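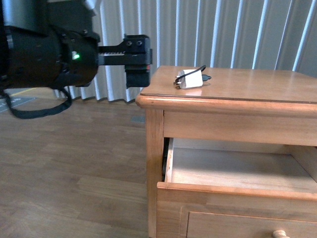

3.2 Möbeltyp und Ablagezonen

Die Erhebung im Teilprojekt Indeo beschränkt sich auf bettnahe Kleinmöbel mit geschlossenem Stauraum. Offene Regalwürfel, Hocker und Wandkonsolen wurden im Februar zwar mit aufgenommen, bleiben in der Auswertung aber unberücksichtigt. Von den 151 Möbeln des Bestands in Hodevach entfallen 42 auf den Typ, der im Folgenden als Typ B bezeichnet wird: Nachttisch mit durchgehender Deckplatte, Zarge und zwei übereinanderliegenden Schubkästen auf Füßen. Typ A (ein Schubkasten, darunter offenes Fach) und Typ C (Tür) werden in Abschnitt 3.4 behandelt.

Für die Beschreibung der Nutzung wird das Möbel in vier Zonen gegliedert. Zone 1 ist die Deckplatte, Zone 2 der obere Schubkasten, Zone 3 der untere Schubkasten, Zone 4 der Bodenbereich unter dem Korpus und unmittelbar davor. Die Zarge wird keiner Zone zugerechnet, weil sie keine Gegenstände aufnimmt; sie bestimmt jedoch den Höhenversatz zwischen Zone 1 und Zone 2 und damit den Greifweg beim Umräumen. Bei Möbeln mit hoher Zarge liegt die Oberkante des oberen Schubkastens deutlich unter der Plattenebene. Aus dem Liegen heraus ist der Inhalt dann nur einsehbar, wenn der Kasten mindestens zur Hälfte ausgezogen ist.

Die Deckplatte wird in der Aufnahme zusätzlich in einen vorderen und einen hinteren Streifen geteilt. Maßgeblich ist die Mittellinie parallel zur Vorderkante. Gegenstände, die auf der Mittellinie liegen, werden dem vorderen Streifen zugeschlagen. Diese Regel ist willkürlich, vereinfacht aber die Kodierung und wurde von allen Erfassenden gleich angewendet.

3.3 Gegenstände auf der Deckplatte

Die auf Zone 1 vorgefundenen Gegenstände wurden nach Verweildauer in drei Klassen eingeteilt. Als ortsfest gelten Leuchten und Wecker, als wiederkehrend Brillen, Bücher, Trinkgefäße und Mobiltelefone, als liegengeblieben alle Gegenstände, die an zwei aufeinanderfolgenden Erhebungsterminen in unveränderter Lage angetroffen wurden und nach Angabe des Haushalts an einen anderen Ort gehören.

Die Zuordnung von Ladezubehör ist in dieser Systematik nicht eindeutig. Ein eingestecktes Netzteil mit Kabel ist funktional ortsfest. Ein ausgestecktes Netzteil, das mit dem Kabel auf der Platte liegt, kann wiederkehrend oder liegengeblieben sein; der Unterschied ist am Einzelbefund nicht ablesbar und ergibt sich erst aus der Befragung. In der Kodieranweisung nach Long wird deshalb für Ladezubehör ein eigener Schlüssel vergeben (L), ergänzt um die Lage auf der Platte (v für vorn, h für hinten) und den Zustand des Kabels (g für gewickelt, s für in Schlaufe, f für frei hängend). Ein Kabel gilt als frei hängend, sobald ein Teil davon über die Plattenkante reicht. Kurze Kabel, die vollständig auf der Platte aufliegen oder sich in einem Bogen über das Netzteil legen, werden als Schlaufe kodiert.

Die Lage des Steckers wurde ebenfalls erfasst. Bei seitlich liegendem Netzteil weisen die Kontaktstifte in der Regel parallel zur Plattenebene. Für die Oberfläche ist diese Lage weniger kritisch als eine Ablage auf den Stiften, bei der auf glänzend lackierten Platten punktförmige Druckstellen entstehen können. Solche Druckstellen fanden sich bei 11 der Möbel vom Typ B, durchweg im vorderen Streifen. Ob Netzteile die Ursache waren, lässt sich nicht in allen Fällen belegen. Schmuck und Schlüssel kommen ebenso in Betracht.

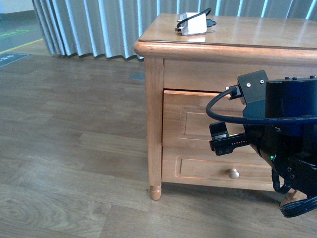 Der Übergang von Zone 1 nach Zone 2 ist der häufigste Umräumvorgang im Bestand. Er umfasst drei Teilschritte: Öffnen des oberen Schubkastens, Aufnehmen des Gegenstands, Ablegen im Kasten. Das anschließende Schließen wird getrennt kodiert, da es in einem Teil der Haushalte unterbleibt. Ein Schubkasten gilt als geschlossen, wenn die Front an allen Seiten am Rahmen anliegt oder bündig in ihm sitzt. Ist ein Spalt sichtbar und die Front gegenüber der unteren Front versetzt, wird »angezogen« kodiert, unabhängig von der Weite des Spalts. »Offen« setzt voraus, dass ein Gegenstand von der Größe eines Netzteils ohne weiteres Ziehen eingelegt werden kann.

Die Kategorie »angezogen« wurde nach dem Vorlauf eingeführt. In der ersten Fassung der Anweisung gab es nur zwei Zustände, was bei schwergängigen Führungen zu widersprüchlichen Einträgen führte. Holzführungen ohne Auszugsbeschlag neigen bei einseitigem Zug zum Verkanten, und der Kasten bleibt in einer Stellung stehen, die vom Haushalt als geschlossen und von den Erfassenden als offen beurteilt wurde. Mit drei Zuständen traten solche Abweichungen noch in sechs Fällen auf.

Für die Bedienung des Schubkastens ist der Knopf maßgeblich. Ein einzelner, mittig gesetzter Knopf erlaubt einhändiges Ziehen, überträgt die Kraft aber nur dann symmetrisch, wenn der Inhalt gleichmäßig verteilt ist. Liegen schwere Gegenstände (Bücher, gefüllte Etuis) auf einer Seite, dreht sich der Kasten im Spiel der Führung. Runde gedrechselte Knöpfe mit verbreitertem Kopf lassen sich mit zwei Fingern hintergreifen. Bei flachen Knöpfen und Muschelgriffen ist der Griff von der Bettseite her ungünstiger, weil die Hand aus der Auszugsrichtung herausgedreht werden muss.

Als Bezugsmöbel für die Griffwege dient ein Nachttisch der in Abbildung 4 wiedergegebenen Bauart. Er vereint die Merkmale, die für Typ B als kennzeichnend festgelegt wurden. Die glatte Zarge ohne Beschlag trennt Platte und oberen Kasten, die Fronten tragen jeweils ein vertieftes, umlaufend abgesetztes Feld, und der Korpus wird seitlich von senkrechten Pfosten gefasst.

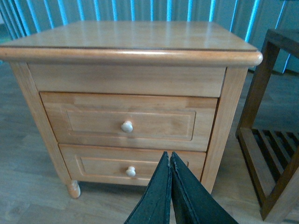 Abb. 4: Nachttisch Typ B, helles Holz. Deckplatte mit gerundeter, überstehender Kante; darunter Zarge und zwei Schubkästen mit vertieftem Feld und rundem Knopf.

Die gerundete Vorderkante ist für die Ablage von Bedeutung. Sie verkürzt die nutzbare ebene Fläche um den Radius der Rundung und begünstigt das Abrutschen leichter Gegenstände, die mit einem Teil ihrer Grundfläche auf der Rundung stehen. Im Bestand liegen kleine Gegenstände dennoch bevorzugt im vorderen Streifen. Die Haushalte begründeten dies mit der Erreichbarkeit im Dunkeln. Wo auf der Platte eine Leuchte steht, nimmt sie meist den hinteren Streifen ein und drängt Ladezubehör zusätzlich nach vorn.

Der Glanzgrad der Oberfläche wurde nach der Lololley-Skala in den Stufen matt, seidenglänzend und glänzend bestimmt. Eine Messung mit Reflektometer war wegen der abgestellten Gegenstände nicht überall möglich, weshalb auf den visuellen Abgleich mit Mustertafeln zurückgegriffen wurde. Als Kriterium für die Stufe »glänzend« gilt, dass ein weißer Gegenstand auf der Platte ein erkennbares Spiegelbild erzeugt. Bei flach einfallendem Seitenlicht wird diese Stufe leicht zu hoch vergeben; die Mustertafeln sind deshalb auf derselben Platte und in derselben Blickrichtung anzulegen.

Zone 3 wird im Vergleich zu Zone 2 selten für den täglichen Gebrauch benutzt. Sie enthält überwiegend Gegenstände mit langer Verweildauer, darunter Bedienungsanleitungen, Ersatzkabel und Medikamente. Ladezubehör gelangt nach den Angaben der Haushalte vor allem dann in Zone 3, wenn das zugehörige Gerät nicht mehr vorhanden ist. Eine Rückführung auf die Deckplatte wurde in keinem Haushalt angegeben.

Zone 4 ist bei Möbeln auf Füßen grundsätzlich zugänglich, wird aber kaum belegt, solange die Bodenfreiheit gering ist. Erfasst wurden dort Hausschuhe und Mehrfachsteckdosen. Letztere sind für die Kodierung von Zone 1 relevant: Befindet sich eine Steckdose unter oder hinter dem Korpus, bleibt das Netzteil häufiger eingesteckt, und nur das Kabelende liegt auf der Platte. Ist die nächste Steckdose vom Bett aus nicht erreichbar, wandert das Netzteil mit dem Kabel auf das Möbel. Die Entfernung zur Steckdose wurde daher als Kovariate in das Modell in Abschnitt 4.1 aufgenommen, gemessen von der dem Bett zugewandten vorderen Ecke der Deckplatte.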